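How to set up a household document kit you can grab in a hurry

If you had ten minutes to leave the house, you would want your papers in one place. Most households have them in four or five: a kitchen drawer, a filing cabinet, an email inbox, the glovebox. This guide covers getting the important ones together, storing them, and keeping them current. Allow an afternoon for the first go. After that it takes an hour a year.

Step 1. Gather everything first

Don't sort as you go. Put a box on the floor and drop in anything that looks official. Check coat pockets and old handbags as well as the obvious places. Deepika Kaimal, who helped test these steps on her own place in Stuvport, found her citizenship certificate inside a cookbook.

Step 2. Decide what goes in the kit

Originals you should include:
Birth, marriage and citizenship certificates
Passports
Wills and powers of attorney
Property title or current lease

Copies are fine for:
Driver's licence and Medicare card
Home, contents and car insurance schedules
Prescriptions and immunisation records
Pet registration and microchip numbers
Rego papers

Leave out old bank statements, appliance manuals and school reports. They can stay in the cabinet. If your solicitor holds the original will, put in a copy with the firm's name and phone number written on the front.

Step 3. Sort by person, then by house

Give each member of the household their own pouch, and have one more for anything to do with the house and car. Sorting by type of document looks tidy, but it falls down when one person needs to go to hospital or stay somewhere else and has to take their papers with them.

Keep sheets flat and facing the same way. Take out staples and bulldog clips, which mark the paper over time and can poke through plastic.

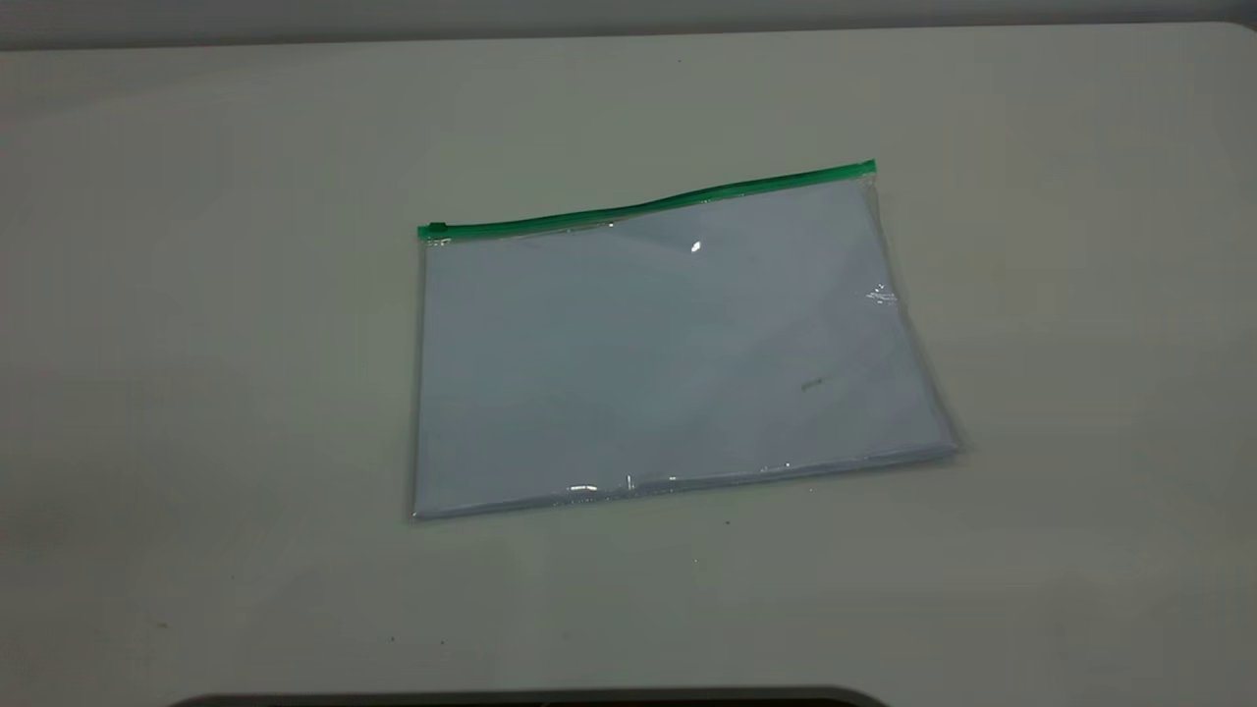

White sheets kept flat in a clear pouch with a green zipper.

Clear pouches are easier to live with than manila folders. A different zipper colour for each person helps if you can get them. Otherwise write the name on a slip of paper and put it in the front, facing out. Don't write on the plastic with a marker — it rubs off.

A zipper pouch will cope with a spill on the bench, but don't count on it in a flood. Put the pouches together inside a dry bag or a tub with a gasket lid.

Step 4. Make a contents sheet

Type one page per pouch listing what is in it, with policy numbers, expiry dates and contact numbers. Put it on top. When Tamás Jakab had to ring his insurer from a relief centre, the contents sheet was the only page he needed that night.

Step 5. Scan the lot

A phone scanning app is good enough. Save as PDF, one file per document, and name each file with the person and the document: kaimal-passport, kaimal-birth-certificate. Keep one set on an encrypted USB stick and give it to someone who lives in another suburb. Keep another in cloud storage with two-factor login turned on.

Step 6. Choose where it lives

Pick a spot near the door you would leave by, off the floor and away from the hot water system. The top shelf of a hall cupboard works well. Everyone old enough to carry it should know where it is.
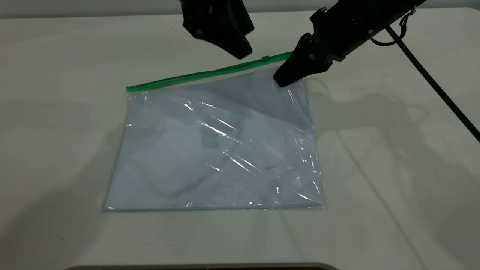

Clear plastic bag with a green zipper. Light plastic creases, so check for splits.

Step 7. Check it once a year

December suits most people, before bushfire and storm season is in full swing. Look for passports that will expire within the year, swap in the new insurance schedules and shred the old ones. Run each zipper end to end and replace any pouch with a split seam. Update the scans on the same day.

If you rent, add a copy of your condition report and dated photos of each room to the house pouch.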